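**Jostitz Home Services Puts Off Laundry Robot Purchase, Will Pay for Trial Work First**

NAKINSTEAD, Monday, November 18, 2019 – Jostitz Home Services said today it will not buy laundry-folding robots in the coming budget year. The company, which sends housekeeping staff to 218 client homes, will pay for a limited run of hand-held gripper work in bedrooms and decide on equipment after that.

Three suppliers made offers in September. All three showed folding on a bare table, with towels. Jostitz asked each of them for results on knitwear, on a bed, with other bedding in the way. None had any to give.

"A towel on a table is the easy part of our day," said Mhairi Baxter, operations director at Jostitz. "I was asked to sign for a machine on the strength of it, and I wouldn't."

The trial work is being run by Imrie, a small automation firm. Its staff use hand-held grippers on the kinds of clothes the housekeepers handle every week. 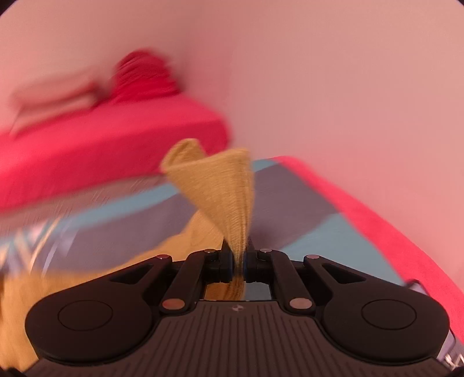

*A hand-held gripper closed on a twist of mustard-yellow knit.*

Knits are where Jostitz expects the money to go. They stretch, they bunch up, and a client notices a pulled stitch. Buttons are another worry. The supplier quotes left damage claims with the buyer in every case, and Jostitz has told all three that this has to change before talks start again.

"The price on the front page was never the price," said Craig Rutherford, who handles purchasing. "Service visits, spare fingers, training, insurance – you find those on page nine, if you find them at all."

Imrie will be paid for 1,000 handled garments, split among shirts, trousers, bedding and knitwear. Jostitz wants the knitwear results reported on their own and not folded into an average.

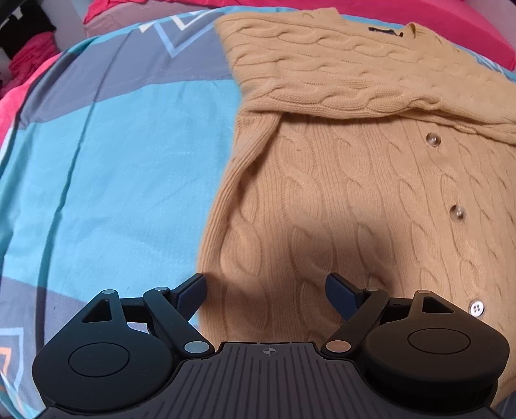

*Page last changed: November 18, 2019*

Cable-knit cardigans are on the garment list, and so are patterned duvets, which Baxter's team asked for by name. Cameron Moncrieff of Imrie said his firm makes no promise that the work will lead to a working machine. "We've told Jostitz what we can measure," he said. "Whether it's worth buying is up to them."

The company has set a limit of 5 machines for any first order, with no deposit until one has worked a full month in a client's home. No jobs will be cut to pay for equipment.

Press contact: Akash Singhal, Jostitz Home Services, Nakinstead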